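Re: [groen-swap] red team stuff, anyone?

Kumiko Koyama wrote:
> Does anybody still have red tops from the old league? My nephew's team starts
> up in May and they're short. Any size, any condition, I can sew.

Hi Kumiko,

Yes! I've been clearing out the hall closet (still not done, don't ask) and two red things came out of the bag under the Stullov box. They're on the couch now, waiting for me to fold them like a grown-up. 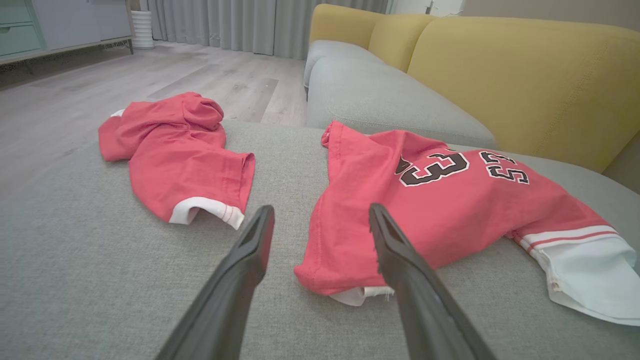
Red top on the left, the 33 jersey on the right

The jersey is the bigger of the two. It has a few frayed threads by a white strip, so your sewing kit will get some use. The other one has short sleeves and a white ribbed cuff with thin red stripes, pretty cute I think. I haven't ironed either of them and I'm not going to, sorry!

I can leave them on the porch any evening after 6, or bring them along to the next swap at Rusine. No money please, but I'd take a jar of your plum jam if there's any left.

Do you need shorts too? There's another bag...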